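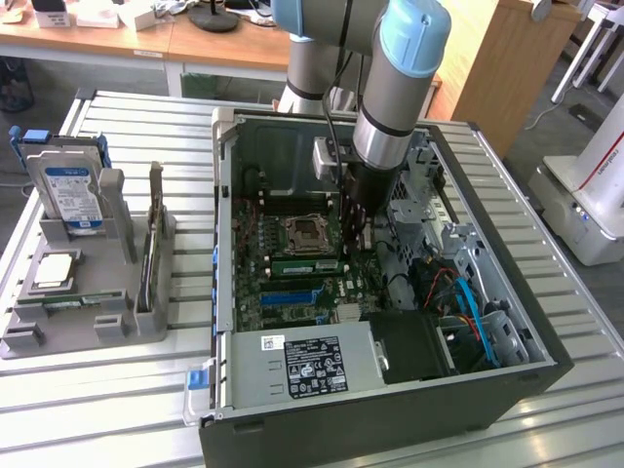 By Tinano

Oct 15, 2024

Search articles Enter keyword Go

In Defense of the Big Black Box

I have a soft spot for the desktop tower, the plain kind that spent its life under somebody's desk collecting dust and getting kicked, and I would like to make a case for it before the last one in your house goes out to the curb. I know this isn't a fashionable position. My own family moved on to laptops long ago, and when I bring up the tower at dinner they find reasons to clear the plates. But I've been fixing computers in the evenings for 15 years, mostly for neighbors here in Wernstead, and my affection for the thing has only grown.

Lay one on its side with the panel off and it makes sense, even to a person who has never looked inside one. The big green board sits in the middle and everything else gathers around it. The power supply is the silver lump with the fussy black label and all the little certification marks. The drive cage is the metal box full of holes. Somebody at some factory even thought to make certain bits of plastic blue, the latch at the corner and the row of tabs where the expansion cards go, and to my eye those spots of color are some of the kindest design work of the whole computer age. On a lot of these machines they mark the places where your fingers are supposed to go. It's a small courtesy, like a light left on over the porch.

Compare that with the laptop I'm typing on. It's a lovely thing, thin as a magazine, and I have no idea what is going on in there. I opened it once, with a heat pad and a guitar pick and a good deal of muttering, and found a battery glued in place and memory soldered down to the board. I closed it again feeling as though I'd read someone else's mail.

Now, I can hear the objection, since I've heard it at my own table. Most people don't want to open their computer, and why should they? I don't open my refrigerator's compressor either. Fair enough. But I'd answer that a thing that can be opened is useful even to people who never open it, because somebody down the street can. When my neighbor's old tower slowed to a crawl, she didn't need to learn a thing about memory. She needed me for half an hour, and I needed one green stick out of a drawer. She paid me in plums. The machine ran 5 more years, which is an awful lot of mileage out of a half hour and a bag of fruit.

I should say something about trays, since I've become a bit of a bore on the subject. For the first few years I put parts down wherever there was room, on the bench, on the windowsill, once (I'm still ashamed) in a cereal bowl. These days I won't loosen a single screw until there's a proper holder next to the case, and I'm always pleased to see one on somebody else's bench. The gray molded tray beside the computer in the picture is just the sort of thing I mean. The hard drive stands up in the back with its blue rails on, the processor has a recess of its own in front, and a stick of memory lies in its long groove below that. Each part is about the size of the hole it's sitting in, so you can tell at a glance what is on the table and what is still on the board.

And then there's the socket! I don't think I'll ever get over an empty processor socket. You can see it there on the board, the bare square with its metal frame and its lever, and a processor over in the tray is a thing you could hide under a cracker. I've handled a good many of them and I still hold my breath when I lower one in. The lever comes down with more resistance than seems right, and the first few times you're convinced you have just crushed the most expensive part in the machine. My hands have mostly stopped shaking. Mostly!

What I'm really complaining about, I suppose, is that we are losing the chance to have that feeling. A child who grows up with sealed machines learns that a computer either works or gets replaced. A child who gets to help swap a drive on a Saturday learns that the computer is a box with parts in it, and that people made the parts, and that you can lift one out and look at the back of it. I ran an afternoon for kids at the Brirwood library last November, with 2 old towers on a folding table, and the thing they wanted to do over and over again was take the memory out and click it back in. We had meant to get on to drives. We never did get to drives. I've rarely had a nicer afternoon.

I don't want to be sentimental about all of it. These cases are heavy, the edges inside will nick your knuckles, and the older ones hum like a window fan. I've wrestled with cables that were plainly cut an inch too short by a person who disliked me. The newer small desktops use less electricity, and if yours is running day and night then that matters and you should do the sums. I'm also aware that for the price of a new laptop, call it 1,000 dollars for a decent one, you get something that fits in a bag and goes to the kitchen with you, and no tower has ever done that.

Still, before you haul it away, ask around. There's a repair night over in Villalba these days, and there is probably someone within walking distance of you with a screwdriver and a drawer full of memory who'd be tickled to be asked. If the machine is truly finished, let them have it for the drive cage and the power supply and the rails. And if it isn't finished, set it on its side some evening with the cord unplugged, take the panel off, and have a look around with the lamp pulled close. Bring a tray.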